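The Long Corridor

By the time I came to work at Plirnmont, the hospital had been adding pieces to itself for so long that you could tell what decade you were in by the color of the floor. The oldest part was green. After that came a speckled brown, and then a kind of hopeful yellow, and at the very end, past the doors that stuck in June, was the pale gray of the discharge lounge, where I had a desk and a telephone and a chair that leaned a little to the left.

My job was to find out why people who were well enough to go home did not go home. I had pictured something quite grand when I took it, I will admit, with charts. Mostly I walked. From my desk to the pharmacy hatch was 604 steps, and I know this because in my first month the telephone there was never answered, and a person will count anything on a long enough walk. 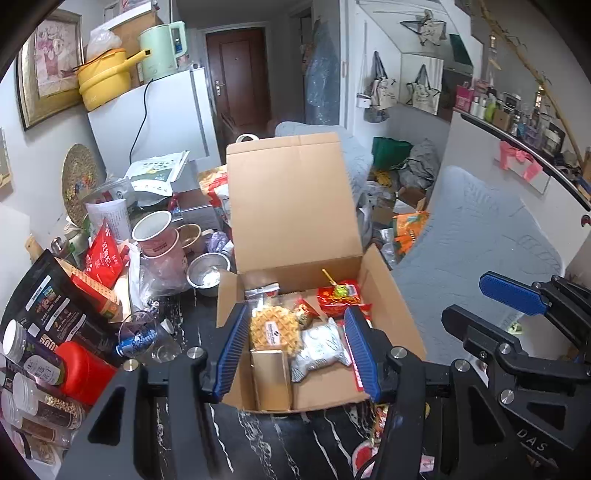

I should explain how it went in those days. A doctor on the morning round would say to somebody in a bed, well now, I think we can let you go, and that somebody would be dressed by nine with their bag on their knees. Then the form went into a wire tray. At eleven a porter from the Michalík wing came by for the trays (he did our side last, and had done since before the yellow floor was laid) and carried them down to the pharmacy, where they joined everything else that had come in since breakfast. The pharmacy was not slow. I want to be fair to them. They filled each form as quickly as you could wish, once it was in front of them. But the pills came back up at four, and by four the daughter who had the car had gone to fetch her children, and the neighbor had given up, and the bed was not empty after all, and down in the emergency room someone on a cart was waiting for it.

I wrote all this up very carefully. I drew it with arrows. The management had bought a computer system from a company called Hernula, which could tell you at any hour how many beds were full, and in the spring it had told us, 1162 separate times, that all of them were. It rang a little bell when it did this. After a while the nurses put a folded towel over the speaker, and I can't say I blamed them.

So I took my arrows to the meeting in the library, with my good cardigan on, and I talked for longer than I had meant to. I explained about the tray, and the porter, and the daughter with the car. I said we might buy a machine to send the forms down through a tube, and that the tube would cost a great deal, and that I had a leaflet. There was a fair amount of looking at the table. Somebody poured more coffee. I remember the radiator knocking, and thinking that I had lost them somewhere around the second arrow.

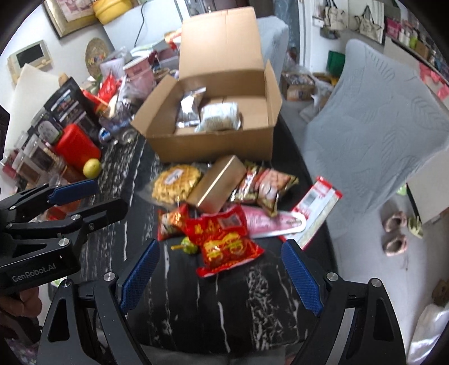

Why doesn't the porter just come to you first, the night sister asked. She had stayed on past the end of her shift to hear me, and still had her coat over her arm. I don't see that you need a tube, she went on, you need him to turn left when he comes out of the elevator. He turns right because the old laundry used to be on the right, and it's been shut since I was in training. Has anybody asked him?

Well, I had not asked him. I had followed him with a watch for 2 weeks, and hidden behind a linen cart once when he turned around, but I had never thought to ask.

I found him the next morning by the elevators, a tall, stooping man with a pencil behind each ear. He listened to the whole thing, arrows included, and said that he didn't mind which way he turned, and that left was better for his knee. He said he could come at half past nine, too, if that was any use to us. He had always thought we liked eleven.

He turned left that same day. The pills were up before noon, in their white paper bags, and a lady who had been sitting with her hat on since breakfast got hold of both my hands and told me all about her tomatoes, and I let her, right up until her son came in with the car keys.

It did not mend everything. The bell still rang under its towel some evenings, and there was a bad stretch that winter when half of us were down with the same cough we were supposed to be treating. Breteo, the nursing home across the river, stopped taking people after lunch, and that was a whole other set of arrows. The leaflet about the tube stayed in my drawer for years, under the cough drops.

But I got into the way of going down to the elevators in the morning, a little before half past nine. It was nearly 200 steps farther than I needed to go. He would come out pushing his cart, I would ask him how his knee was, and we would walk up the yellow floor together, with him telling me which wheels squeaked.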